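From: Getachew Araya
To: Blotter list
Date: 10/07/2024
Subject: Re: Pen wipers, and the Gillow letterheads again
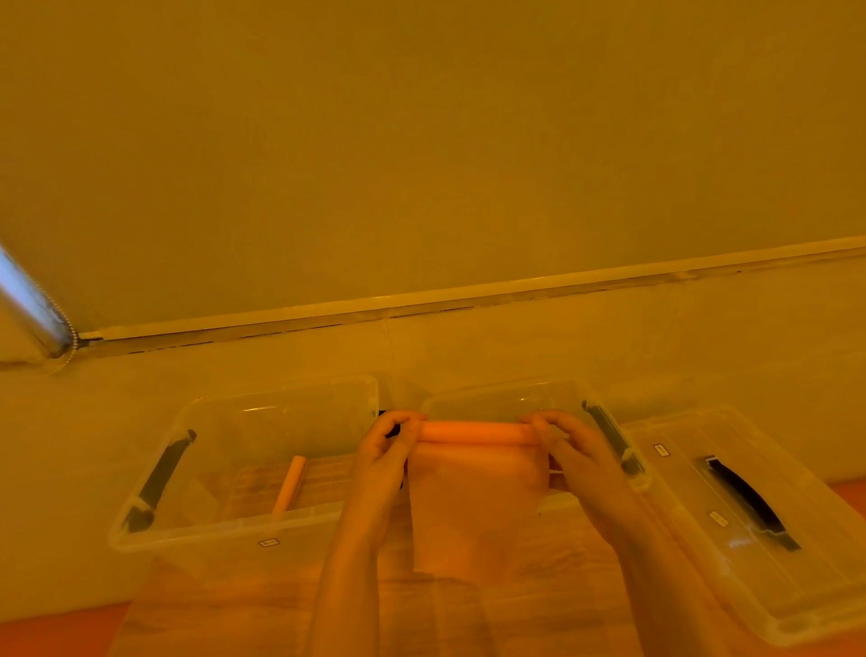 Taha, I have gone back through the Gillow box as promised, and I'm sorry to report that I enjoyed it. I had planned to spend an evening on it. My wife would like it noted that the evening began in August.

> On the letterheads: I still think the engraved ones are earlier than
> the printed ones. You can feel the ridge on the back of the sheet, and
> no stationer would go to that expense once the business had started
> to slide. I'd put the engraved paper before the move and the cheap
> stuff after it. Also, does anyone know what a Trarkano nib is? It is
> mentioned twice in the invoices and I can't find one for sale
> anywhere, at any price, which for me is a new experience.
>
> Taha Ouali

The ridge is there, I agree. I closed my eyes and ran a thumb over all 196 sheets, and I can now tell engraved from flat printing in the dark, a skill I expect to be asked about at parties. But the order doesn't hold up. Three of the engraved sheets carry the second address, and one of those is a letter apologizing for a late delivery of sealing wax, which mentions "our former premises" in the first paragraph. So they had engraved paper after the move as well. My guess is that the good paper went to customers and the cheap paper went to people Gillow owed money to. The tone of the letters bears this out. On the engraved sheets he is your obedient servant. On the others he is surprised to hear from you.

There is also a batch of 22 where the letterhead is engraved but the telephone number has been added with a rubber stamp, crookedly, by someone who was thinking about lunch. I would love to know when that number came in. Abdelkrim, didn't you have a trade directory from the right years? I seem to remember you outbidding me for it.

As for the nib: it's in the Molldale price list, under "sundry," between gum arabic and a thing called a desk moistener that I don't intend to look into. Trarkano was a pattern and had no maker's name of its own as far as I can tell. Broad, turned up at the tip, sold by the gross to offices. Honeylyn Mangubat has a part box of them and was kind enough to let me try one. It writes like a garden fork. I got through one line of an address and put a hole in the envelope. If Gillow was doing his invoices with these, it would explain the blots and possibly the debts.

Ismail asked off list whether the watermark helps with dating. Some. There are two, a plain crown and a crown with what may be a bird over it, and the bird turns up only on the longer sheets. I held every one of them up to the lamp and made a table, which I'll send to anybody who wants it. It has 51 rows because I gave up on the short sheets. They're so thin that the writing on the back gets in the way, and I kept reading the letters, and that's how I know more than I ought to about a dispute over a crate of ledgers.

Two other things while I have you:

- The Tahiri sale catalog lists "approx. 1000 items of commercial correspondence, unsorted." I viewed it last month. Unsorted is fair. Correspondence is generous; the top layer was nearly all seed packets. There are good billheads farther down if you don't mind your cuffs turning gray. I'm not bidding, and I say so here in writing so that I can be held to it.
- Whoever has my copy of the stationers' list with the green cover, please send it home. I've narrowed it down to two people and one of them is me.

On pen wipers I have nothing to add to what's already been said, and a great deal has been said. Mine is an old sock.

If you want scans of the three awkward engraved sheets, Taha, let me know what resolution you like. I'd leave the sealing wax letter for last. The apology runs four pages and he never does say when the wax is coming.

Getachew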